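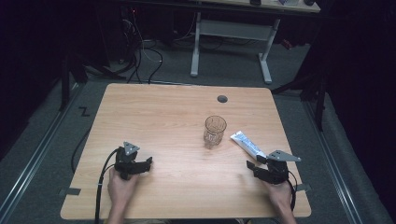
Mairéad Nic Giolla told us the last posting for this job made it sound like software work, and that most of the day goes to cables, screws and jaws. She was right, so we have rewritten it.

# Station technician, hand-held grippers

**Hunano, Villcombe site** – full time, starting in August

Hunano runs a tabletop station where an operator works with a pair of hand-held grippers, one in each hand. You will keep that station running.

## The work

- Check both grippers before each shift: jaw travel, handle, mounting plate bolts, cable exit.
- Replace worn jaws and re-zero them. We do this every 2000 cycles, sooner if an operator reports slipping.
- Route and tie down cables so they don't pull on the operator's wrists. Most of our faults start at the cable.
- Put the table back on its floor marks after cleaning and replace the corner tape when it lifts.
- Lay out small household items, such as a glass tumbler or a squeeze tube, from the task sheet.
- Write up every repair in the log, including the ones that took two minutes.

You will look after one station for the first 3 months. After that you may also cover the station at Ernance – travel is paid.

## What we ask for

You have repaired small electromechanical equipment for a living, or kept it running somewhere it got used hard. You can crimp a connector and read a wiring diagram. Basic Linux helps, and we can teach it. You need to be able to kneel on the floor and lift a tabletop with a second person.

No degree is required.

## How to apply

Send a resume and one page about a repair you did: what failed, how you found it, what you changed. Put job number 3259 in the subject line. Troels Thorlacius reads the applications, and Signe Kjærgaard can answer questions about shifts and pay.

Interviews include a paid bench test. You will get a gripper with a fault in it, the spare parts bin and a multimeter.

Posted July 2021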